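Chores Group, catch-up at Herkano, 7/1/25

Here: Meriem Ashour, Dong-geon Ra, Bit-na Song, Araba Ofori, and me (Woo-jin Yoon) typing with one hand and eating with the other. I've put the fruit bowl job first, seeing as we spent most of the meeting on it.

1. Fruit bowl

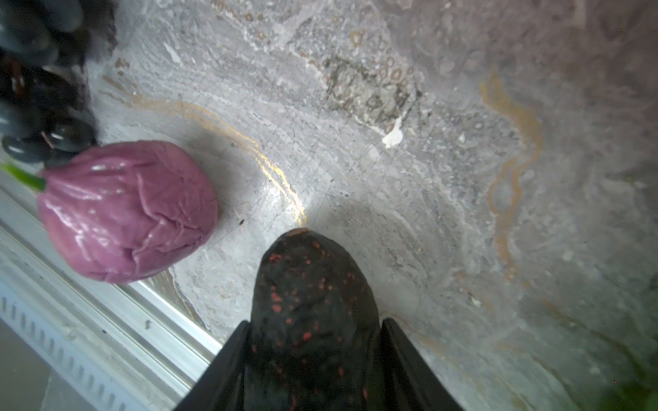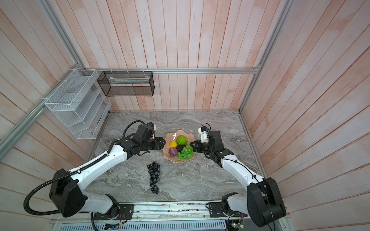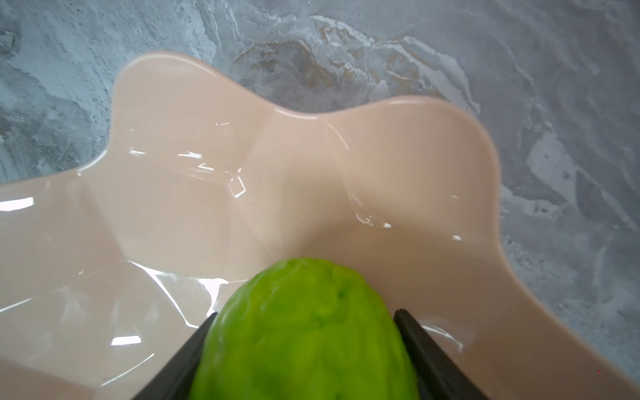
Fruit job on the marble top. The middle one shows both arms at the dish, the other two are close-ups from the gripper.

Dong-geon thinks we're nearly at the point where you could leave a machine to tidy a kitchen counter. Araba does not! She says picking up one lumpy thing is fine, but a bunch of grapes is a whole other animal, and she'd like to see a real peach go through before she gets excited. Meriem pointed out that the play fruit doesn't bruise (fair) and that a shop would want it done at shop speed. I said I'd happily take slow if it meant I never had to unpack groceries again. We agreed to keep going with the play fruit until September, then try real stuff.

2. Shelf stocking at Jiltivthorpe

Bit-na went up to see the store. There are 322 lines in the produce and pantry aisles, and the manager would be thrilled if a machine could handle 10 of them. She's going to ask which 10. Dong-geon wants tins, everyone else wants anything but tins.

3. Laundry

Still no. Folding towels is okay, fitted sheets are a disaster, and we moved on pretty quickly.

4. Money

Araba spent $190 on spare cables and would like it back, please. Approved.

To do
Meriem: write up the grape question for Tomar.
Bit-na: get the list from the store.
Me: book the room again and bring better biscuits.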